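Our cell rules at Olham now fit on one page. The first version ran to six, and I can tell you exactly how many people read page four, because page four had a typo in the emergency stop procedure and it lived there until March.

Rule one: the arm gets one object at a time. Put out a second one "just to see" and you'll spend the afternoon arguing over which of them the planner was afraid of.

Rule two: every new motion runs in simulation before it runs on metal. Yes, even the small ones. The small ones are how we lost the first Wunderlich bracket.

Rule three: a motion passes when it has done 200 clean runs in sim. 199 and a good feeling is a fail. We have had this conversation. We will have it again.
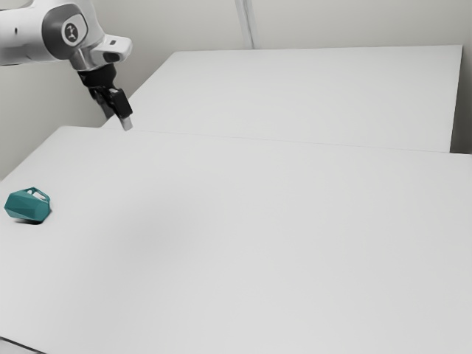
Olham Robotics Club – Simulation and Safety Group

The teal pot with the ring handle is on the table for the grasp checks. Gripper starts empty and well clear of the object, every time. If your script begins with the fingers already touching something, you've written a different test and you should give it a different name.

Rule four: mind the seam. Two tables end to end look like one big table to a person in a hurry. Write down which one your object is on. "The white one" is not an answer in there.

Rule five: no changing the friction settings to get a pass. If the only way to hold the thing is to make it out of glue, the grasp is bad. Molletine's setup guide puts this more politely and takes a whole chapter.

Rule six: on the real arm, speed is capped at 10 percent for the first run. It is very boring to watch. Stand behind the line and be bored.

Someone asked if the Podusen log template is still required. It is. All of it, including the box marked "what did you expect to happen" – and please fill that one in before you press start.

Next revision goes up once we settle whether 200 runs should be 300. I'm for 300. I'm also not the one whose laptop has to do them.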